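Skip to content | Notebook home | Planner | Perception | Control | Tooling | Search

This notebook uses cookies to keep you logged in. Accept / Settings

Thursday, fridge task, planner and grasp state

Starting this one before coffee because if I wait I'll forget what I changed last night. Short version for whoever skims: the task executor in Skusodus now keeps its own belief about the upper door, the bottle detector no longer argues with the depth map every other tick, and I have a new reason to dislike cable routing. Long version follows, sorry, it's long.

So where we were. The task is the bottle one, table to upper compartment and back out again. Waldemar split it up into skills ages ago (open, pick, place, retreat, close) and each skill has a precondition check that runs against the world state. Fine on paper! The trouble was that the world state got rebuilt from scratch on every perception tick, so anything the head camera couldn't see right then just stopped existing. Hand goes up, hand covers the bottle, planner decides there's no bottle, planner cancels the pick. I watched it do that over and over on Tuesday's logs and I could have thrown my chair.

The fix is boring and I'm a bit embarrassed it took so long. Objects now get a persistence timer, and the timer only runs down when the place where the object ought to be is in view and clear. If the projected arm mesh overlaps the expected region, the timer is frozen. Belief stays, confidence stays, nothing gets dropped. I had written a much fancier version with a proper filter and then Veronika asked what the filter was for, and I talked for ten minutes and at the end of it deleted the filter. The freeze flag is in tracker/occlusion and it's on by default. Please don't turn it off in your own branch and then tell me the tracker is broken (Remigiusz).

Timeout is 900 ms once the region is visible again. I tried it shorter and got flicker whenever the head settled after a move. Longer is probably OK too, I just haven't had the patience to sweep it.

Detector next. I retrained the little head in Rokano on our own captures, 198 labeled frames, mostly bottle on table and bottle in compartment with a handful of awful ones where most of the bottle is behind fingers. I labeled them with Sigrún over two afternoons and we disagreed about boxes more than I'd like to admit. The question is whether you box what's visible or box where you know the whole bottle is. We went with the full extent, guessed where hidden, because the grasp planner wants a cylinder axis and half a box gives you a garbage axis. If someone later trains on these for anything else, read the README first, it says this in capital letters.

The nasty part is the amber body. Depth on it is hopeless, the sensor either goes straight through or gives you a smear that slides around depending on the light. Inside the compartment it's worse, white walls all round and everything bouncing. So depth on the object is ignored now. I take the base of the box, intersect that ray with the known support plane (table or compartment floor, whichever the state says), and stand a fixed cylinder on it. Yes it's a hack. Yes it beats the depth fit on every log I replayed. Wiesława pointed out that it fails silently if the support plane is wrong, for instance if the table gets bumped, and she's right, so there's now a plane check at the start of each episode that refits the tabletop and complains if it moved more than 19 mm. That number is what the grasp can tolerate sideways before the thumb starts pushing the bottle over, according to the sim, and I trust the sim about that far.

The cylinder radius is hardcoded. TODO: take it from the object file. (I know. I KNOW.)

Then the thumb. The Żak controller plans the hand as two rigid shapes, open and closed, and the open shape had the thumb folded in tighter than it really goes. In the real open pose the thumb sticks way out sideways, nearly at right angles to the fingers, so the planner thought it had clearance next to the fridge side and it really, really didn't. I swapped the collision model for the real mesh at full thumb abduction, padded it a little, and now it refuses the approaches that used to come in from the fridge side of the table. It also refuses a few perfectly good ones. I'd take that trade any day but it does mean the solve sometimes drags, and I've had it time out when the bottle is sitting close to the right-hand edge of the table.

Ideas for that, in no order:

- let the pregrasp thumb angle be a planning variable, even just 2 values to begin with
- penalize the fridge side in the cost and stop treating the padding as hard
- rotate the wrist earlier in the approach (Waldemar says this makes the cable unhappy, see below)

About the cable. It comes off the side of the wrist flange and loops down, and no part of our model knows it exists. I added a fat capsule as a stand-in and the planner promptly declared most of the workspace in collision, so I took it out and put a wrist rotation limit in instead. Crude, works, will annoy us when we get to the lower shelf tasks. Ferkutden has a proper deformable cable thing in their motion library and Sigrún wants to try it. My bet is that it eats our whole planning budget but I'd be delighted to be wrong!

Door state. Used to be a yes/no from the skill itself, meaning if the open skill returned success then the door was open forever, even if it had been pushed shut by a person. Now there's a classifier on the upper compartment region that gives open, closed or don't know, and don't know is a legal answer that makes the executor stop and look again with the head moved. That last part was Veronika's and I think it's the best thing in the whole release. So much of our weird behavior came from forcing a guess.

One gotcha, the region is defined in fridge coordinates and the fridge pose comes from a one-time registration. If you shift the fridge, redo the registration. The script prints a residual at the end, write it in the log please.

Few frames from the head view:

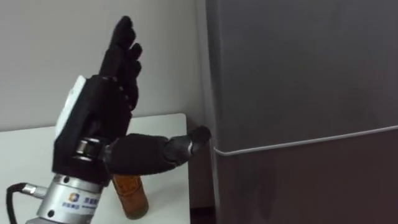
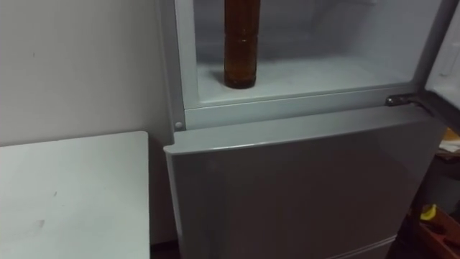
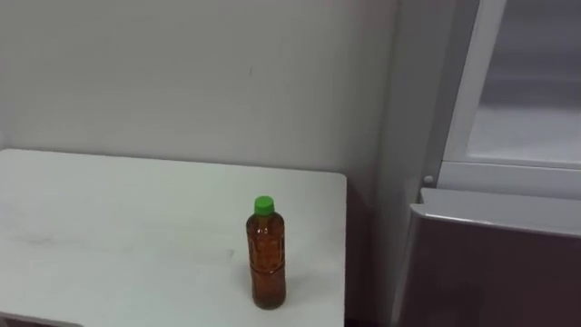 Back to the executor. The thing I still haven't sorted is recovery. Right now any failed precondition goes to a single "look again" behavior and if that fails twice we bail out to the home pose. Bailing out to home is safe but it throws away everything we know, and the belief state would be perfectly happy to carry on from where it was. What I'd like is a per-skill recovery list that Waldemar's scheduler reads from the same file as the preconditions. He's not keen because that file is already ugly. He's got a point, I opened it in the editor this morning and the indentation alone made me close it again.

Also on the pile: the head pose command and the arm command go out on separate clocks, so when the head moves at the same moment as the arm, the arm mask that I project into the image lags and you get a ghost edge. The occlusion freeze depends on that mask. So far I've dodged it by only moving the head when the arm is still, but this costs time on every single skill and I'd rather have proper timestamps. Remigiusz says the stamps are there in the driver and just get dropped in the bridge. If so that's an afternoon's work, and I've asked him to show me where before I go digging around in the wrong file again.

Replay tool: I added a scrub bar and a little strip underneath showing the belief confidence for each object over time, color coded by whether the timer is running or frozen. It's ugly and I love it. Press F to jump to the next frozen span. Press shift-F for the previous one. It chokes on long logs (anything up to 2 minutes is smooth, past that it starts to stutter) and I think it's the image decode, so I'll move that to its own thread when I get a minute.

Config changes, so they're written down somewhere other than my head:

tracker.freeze_on_occlusion true
tracker.timeout_ms 900
pose.source support_plane
hand.open_model full_abduction
executor.allow_unknown true

If you pull and your planner suddenly refuses everything, it's the hand model, check you've got the new meshes. The old ones have the same file names, which was dumb of me, and I'll rename them this afternoon.

Question for Wiesława when she's back at her desk: does the plane check run before or after the head has settled? I thought after, but I got one complaint this morning at episode start with a table that had not gone anywhere, and the refit looked tilted. If it's running early I'll add a wait. If it isn't, then I have no idea and we should look at it together with the replay open.

Next up for me is the timestamps, then the thumb angle. Leaving the new detector weights on the shared drive in the September folder.

3 comments | 2 shares

Previous entry | Next entry | Back to top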